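Zarker Hand Kit

The Zarker Hand Kit is a pair of hand-held grippers sold by Bittencourt for teaching robots by demonstration. A person holds one gripper in each hand and does a household or workshop task, and the movements are later used to train a robot arm.

Each gripper has two black fingers and is connected by a cable. Trays, discs and other common objects are usual in the practice tasks.

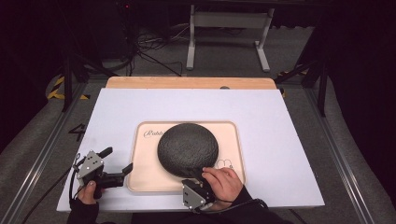 Setsuko Kudo has written that the grip is comfortable for small hands, but that the cables need more care than the manual admits. Later units come with a longer cable – the plug stayed the same.

The kit costs 790 euros and includes 2 grippers, a carrying case and 9 spare screws. The warranty is two years. Objects with a rough surface are recommended for beginners, as they slip less between the fingers. 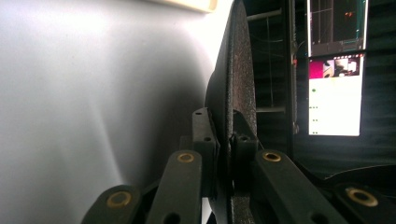
PLULTEX, May – Bittencourt has opened a repair service for the kit in its workshop here. Owners can bring a gripper without appointment, except on Sunday.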